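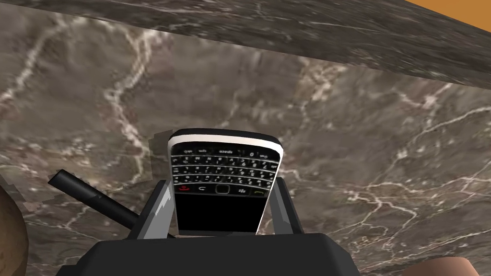

FOOD & DRINK

The slow loaf of Prulholm

By Ludmila Polák
Wednesday, July 14, 2010

The poppy seed goes through the grinder twice. Anežka Krajčí feeds it in by the spoonful and turns the handle with her left arm, having worn out the right one over thirty winters of baking for the Prulholm hall and, since March, for her own shop on Kernham Street.

The shop opens at six and the rolls are usually gone by ten. She makes rye bread, two kinds of bun and a plum cake when there are plums, but most people come for the makovník, a long yeast roll with a filling so dark it looks like wet soil. It sells whole or by the half. She won't sell slices because the cut face dries out before lunch.

Krajčí learned it from her mother, who cooked for a rail crew and measured with a coffee cup. The cup had no handle and held a bit less than a standard one. When it finally broke, Krajčí had to work out the recipe again by weight, which took her most of a winter. The notebook from that time sits on the shelf over the flour bins. One page says only "too wet, fed to chickens."

The dough is plain enough. Flour, milk, butter, egg yolks, sugar, yeast, salt and the rind of a lemon. She warms the milk until it feels like nothing on the wrist, stirs in the yeast and leaves it on top of the fridge while she rubs 100 grams of butter into the flour. The kneading is done by hand. A mixer came with the lease, an old Nurmi with a dented bowl, and she uses it for the rye but says it makes the sweet dough hot and sulky.

Her filling is where she parts ways with the other bakers in the valley. Most of them cook the poppy seed in milk with sugar and a handful of raisins. Krajčí uses less milk, adds honey off the heat and grates in an apple, skin and all. The apple keeps it moist for a second day. She also puts in a spoonful of plum jam, and a little black pepper that I would not have picked if she hadn't told me.

"If the seed is old, throw it out," she said. "You can taste it straight away. It's like licking a fence."

She buys from a grower at Preter, a half-hour up the highway, who cleans and bags his own. It costs more than the wholesaler's seed. She keeps it in the freezer and grinds only what she needs for the morning.

Rolling is the part home bakers get wrong. The dough should be no thicker than a pencil, and the filling has to be cool and spread right to the long sides, with a finger's width left bare at the ends. Roll it too tightly and it splits along the top in the oven. Too loose and there's a gap under the crust you could lose a spoon in. She pricks each roll all over with a knitting needle, brushes it with egg, lets it stand until the egg is tacky, then brushes it again. That second coat gives the crackled brown finish.

Last year the bake sale at the hall took in $2,241, and hers was the table with the lineup. A few people told her then that she should open a shop. She had heard it before and paid no attention, but the old shoe repair came up for rent at $900 a month with the power included, and her daughter had already moved out and left a room full of baking pans behind her.

Business has been steady. Summer is slower for sweet things, and she has started closing Mondays. A café in Kernham asked for a standing order of rolls and she turned it down, as it would have meant starting at two in the morning. She starts at three.

At home I tried it with her weights written on the back of a receipt. My first roll split from end to end. The second was lopsided but held together, and the filling was very close to hers, though I used a coffee grinder in short bursts and it came out a bit coarse. Cool it fully before cutting. I didn't, the first time, and ended up eating it with a fork.

For those who would sooner buy one, the shop takes orders by phone until noon the day before. Christmas orders open in the fall, and last December's list, when she was still baking out of her own kitchen, filled up inside a week. Walnut rolls are made on Fridays only.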